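우리 동네 목공 도서관, 드디어 문 열었어요

다들 기다리셨죠? 작년부터 말만 무성하던 공구 대여점 '에카타드(Ekatard)'가 2026년 4월에 정식으로 문을 열었습니다! 저도 개관 첫날 점심 먹자마자 뛰어갔다 왔는데요, 생각보다 훨씬 알차서 이렇게 소식 남겨요.

위치는 예전 문구 도매상 자리 1층이에요. 시장 쪽 골목으로 들어가서 세탁소 지나면 바로 보입니다(간판이 좀 작아서 저는 한 번 지나쳤어요). 책 빌리듯이 공구를 빌려 가는 곳이고, 지금 등록된 물건이 모두 2773점이라고 해요. 드라이버나 망치 같은 기본 공구부터 대패, 클램프, 전동 샌더까지 있고 톱만 해도 벽 한쪽을 다 차지하더라고요. 저처럼 선반 하나 달겠다고 드릴 샀다가 몇 년째 베란다에 모셔 둔 분들, 꽤 계시잖아요 ㅎㅎ 이제 그럴 필요가 없겠어요.

이용료는 한 점에 하루 800원입니다. 전동 공구도 똑같이 800원이라 저는 두 번 물어봤어요. 대여 기간은 최대 8일이고, 예약한 사람이 없으면 한 번 연장할 수 있어요. 회원 가입은 무료인데 신분증은 꼭 챙겨 가셔야 합니다. 저 바로 앞에 계시던 분은 그냥 오셨다가 집에 다시 다녀오셨어요.
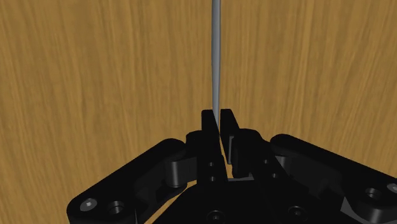 운영을 맡은 분은 노르웨이에서 오신 론야 룬데(Ronja Lunde) 씨예요. 한국어를 정말 잘하세요! 왜 하필 공구냐고 여쭤봤더니 "어릴 때 살던 동네에서는 사다리 한 개를 여러 집이 같이 썼어요. 여기서도 될 것 같았어요"라고 하시더라고요. 3월 한 달 동안은 기증받은 공구를 닦고 날을 가느라 거의 매일 밤까지 계셨대요. 그래서인지 제가 만져 본 끌은 손잡이까지 반질반질했어요.

안쪽에는 작업실도 있습니다. 이름이 '피엘(Fjeld)'인데 작업대를 시간 단위로 빌릴 수 있고, 아파트라 집에서 톱질 못 하는 분들께 딱이에요. 초보자용 수업도 곧 시작하는데 첫 수업은 나무 도마 만들기, 정원은 16명입니다. 제가 신청서 쓸 때 벌써 명단이 반 넘게 차 있었으니까 관심 있으신 분들은 서두르세요. 재료비는 따로 내야 하고, 앞치마는 빌려준대요.

아쉬운 점도 하나 적을게요. 주차가 어렵습니다. 가게 앞에 잠깐 세울 자리는 있는데 시장 손님들이랑 겹치면 답이 없어요. 긴 사다리나 테이블쏘처럼 큰 물건 빌리실 분은 미리 전화해서 시간을 맞추시는 게 좋겠어요. 배달은 아직 안 되고 검토 중이라고 합니다.

문은 오전 열 시에 열고 저녁 일곱 시에 닫아요. 반납은 문 옆 반납함에도 할 수 있는데 전동 공구는 안 되고 꼭 직원에게 직접 돌려줘야 해요. 집에서 안 쓰는 공구 기증도 계속 받는다고 하니, 녹이 좀 슬었어도 일단 가져가 보세요. 저는 일단 수평계랑 작은 대패를 빌려 왔고, 이번에는 진짜로 선반을 달아 보려고요. 성공하면 후기 또 올릴게요!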